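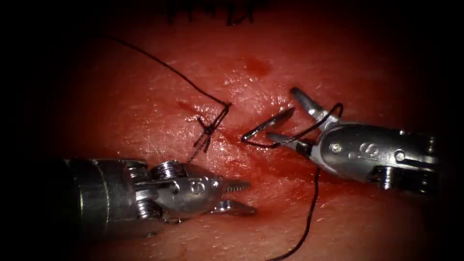 By the Kikness Kids editors
Health and work writers

Robots That Help Surgeons Sew

Surgeons sometimes have to sew inside the body. The stitches are called sutures, and the needle is curved so it can go in one side of a cut and come up on the other. The two metal tools by the black thread are robotic instruments. The one on the right is holding the needle.

Each tool has a joint called a wrist. It bends a lot like yours does, but it is much smaller. At the end are jaws that open and close to grip things.

Who moves the tools?

A surgeon does. At Clellisari Hospital, the surgeon sits at a desk called a console, in the same room as the patient. There are handles for both hands and a screen that shows the inside of the body close up. When the surgeon's hand moves a long way, the tool moves only a little. If the surgeon's hand shakes, the computer smooths that out. The robot does not decide where a stitch goes.

What changed for the people who work there?

Before the robot came, surgeons at Clellisari stood for the whole operation, often bending over. Now they sit for much of it. Some of them have less back pain. They also had to learn to sew again, in a way. Each surgeon spent 30 hours on practice pads before helping with a real operation.

The nurses' jobs changed too. One nurse stays beside the patient and swaps the tools when the surgeon asks for a different one. Another checks the machine in the morning, starting at 7:00. Cleaning takes longer than it used to - the tools have tiny parts, and every one must be free of germs.

The hospital also needed a new kind of worker, a technician who looks after the robot and fixes small problems.

Did anyone lose a job?

Not at Clellisari. The same number of people are in the room as before, but they stand in different places. Talking is harder with the surgeon's face in the console, so the team says each step out loud and repeats it back.

Words to know

Suture: a stitch made by a doctor, or the thread used to make it.
Console: the desk where the surgeon sits to move the tools.
Technician: a person who takes care of machines.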